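Residences > Flarncombe House > Gallery > Shared Kitchens

Shared Kitchens at Flarncombe House

Flarncombe House provides furnished accommodation for 47 residents, arranged in apartments that share four kitchens. The kitchens were refitted in April under the direction of Jianguo Qiu, Manager of Residential Services. The work covered countertops, window treatments, small appliances and everyday tableware, and the total floor area refitted was 875 square feet.

This page presents the breakfast area of the Skerent Kitchen, on the second floor. Prospective residents are invited to review it together with the notes below, which apply to all four kitchens unless otherwise stated.

Countertops and curtains
The countertops were supplied by Drodance and are to be wiped down after each use. Cutting boards and trivets are stored in the lower cabinets. Curtains are laundered by the housekeeping staff at the end of each term, and residents are asked not to take them down.

Appliances
Each kitchen has one toaster, one kettle and one microwave oven. Appliances remain in the kitchen to which they are assigned. Crumb trays are emptied by residents according to the cleaning schedule posted inside the pantry door. Faults should be reported to the residence office before 4 p.m. for attention the same day.

Tableware
Bowls, plates and mugs are provided for general use and should be returned to the shelves after washing. Replacement items are held in the Shakya storeroom and may be requested at the front desk.

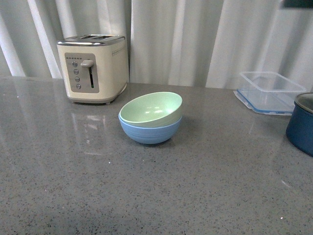
Skerent Kitchen, breakfast counter. Two-slice toaster in cream and brushed steel, with nested bowls on the speckled gray countertop.

Kitchens are open from 6 a.m. until 11 p.m. Guests may use them when accompanied by a resident. Requests to reserve a kitchen for a group meal should be submitted to the residence office in writing.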